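Keeping fake purple flowers from flopping over
Posted 31 Aug 2020 in Home & Crafts — 433 views

Wusia
I'm putting together a table arrangement for a September lunch and my purple bunch keeps sliding to one side of the vase. The stems are too short and I really don't want to buy another bunch. Any ideas?

Eze
Get a taller vase

Murbridge
I had this exact problem! Don't change the vase, change the order. Lay everything out flat on the table first, purple on one side and your long greenery next to it, so you can compare lengths before anything goes in. 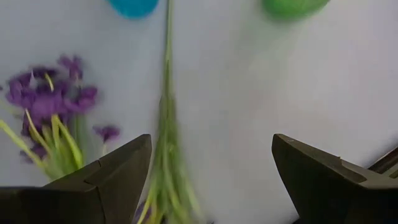
Then the greens go in first, and you fan the bottom ends out so they cross over each other. Push the purple stems down into that tangle and they'll stay put — mine lasted all summer. If it still leans, bend the last inch of each stem into a hook (pliers help, the wire is stiff!).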